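Home | Ask | Topics | Football | Log in

Away goals in the Kirkbridge Cup: still a thing or not?

Posted 3/18/24 by cornerflagged

We lost 2-1 at Pirkdale in the first leg of the semi. Half my row says a 1-0 win at home sends us through on away goals. The other half says that rule went out with perms and it's extra time. The league website has a page called Rules, and the page says "Rules." Meanwhile I have to decide whether to book the late bus or the very late bus. Kit is out on the table already, for luck, of which we have had none since November.
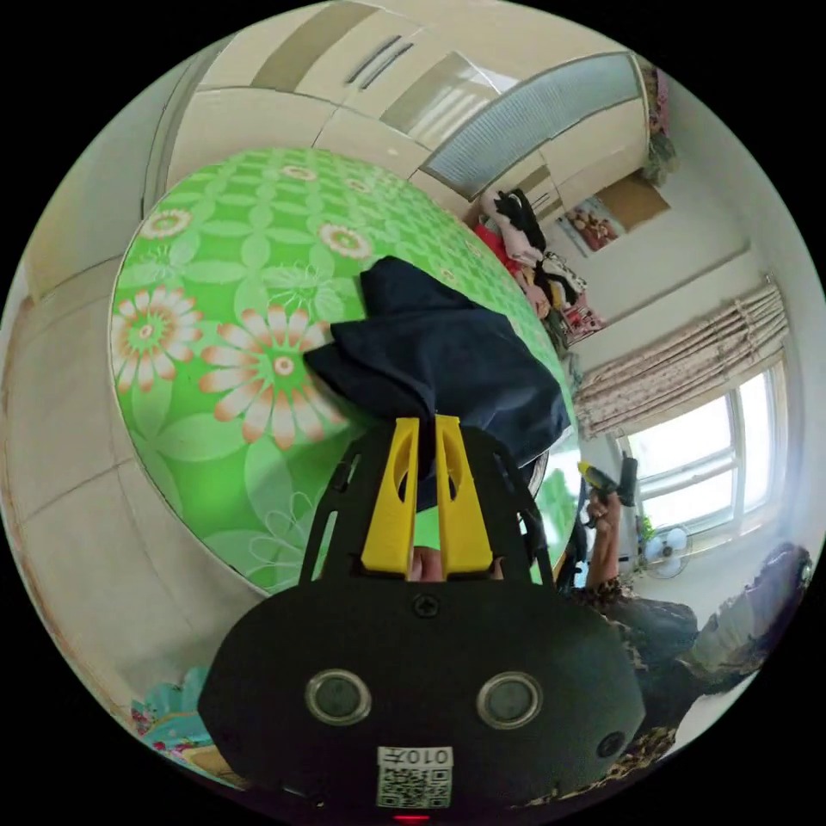 Blues on the garden-party cloth.

Does anyone know for sure?

verbruggen_end

Gone. They dropped away goals two seasons back. If it's level after both legs you play extra time, then penalties. I sat through the Cesness tie last year, 2-2 on aggregate, and their fans celebrated an away goals win for nearly 4 minutes before the PA man broke it to them. Crowd of 1,000 and you could hear every one of them sit down. Book the very late bus.
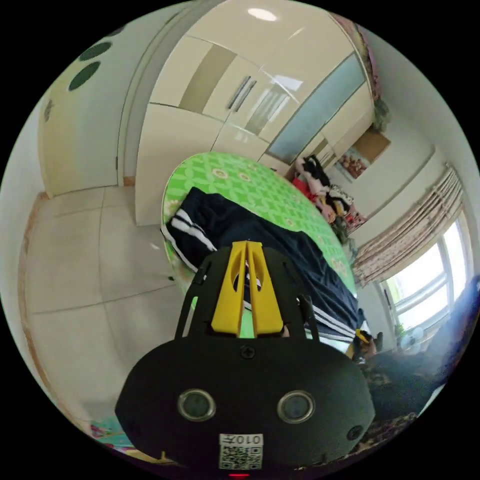 Dugout Dave: Right about away goals, wrong about extra time. That's only in the final now. Semis go straight to penalties, and it's in the handbook under "Duration," where no fan would think to look. Take the late bus.

throwin_thelma

My brother says away goals count double after the 97th minute. He also says we're winning the league, and we're 6 points off the team above the bottom one. I'd go with the handbook.

Ask | Topics | Report a post | Back to top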